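Wearable Electronics, Unit 4: Sensors in Clothing
Handout for the September section. Read before lab.

Where we left off: Janka Koubek's claim that any garment can be made "responsive" with one accelerometer and a coin cell. I said I doubted it. Some notes on why.

1. Thresholds
Most tutorials tell you to pick a number and light the LED when the reading goes over it. Works fine on a desk. On a sleeve, walking and waving look much the same to a single axis. Vojtěch Procházka logged 613 arm movements for his term project and his threshold caught 283 of them. He called that promising. I would call it a coin toss with a battery.
Try the magnitude of all three axes first, then a short moving average. 12 samples is plenty to start.

2. Conductive thread
Treat it as a resistor that you can sew. The Pešek sheet lists resistance per meter for new thread lying flat. Your thread will be bent, knotted and washed, so measure it again afterward. If a long run feeds 20 LEDs, expect the last few to be dim and the colors to drift. Run power from both ends.

3. Power
Coin cells do badly with RGB at full white. Work out the current before you sew anything. A flat lithium pack needs a pocket – a real one, with a closure.

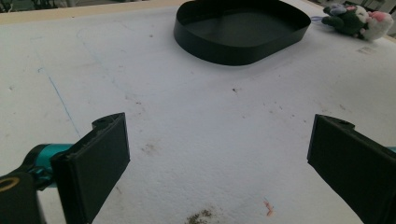
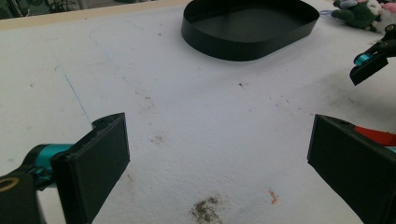
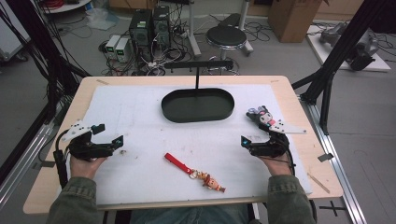 Fig. 4.1. White work surface with black grippers, three views.

4. "Washable"
Be suspicious of this word. Ask how many cycles, at what temperature, and whether the board was in or out. The Imico sample kit says washable on the front and "remove electronics" on the back. Snaps are dull but they let you take the board off. Othmane Bensaid's magnetic connectors are nicer to use – I haven't seen them hold through a flight of stairs.

5. Gesture libraries
You may use one. If you do, report how it behaves on a person whose data you did not train on. Nima Arabzadeh's group skipped this last term and lost marks for it.

For lab: bring your thread measurements (before and after bending), a current budget, and one reason your garment needs a sensor instead of a switch. "It's cooler" was used last year.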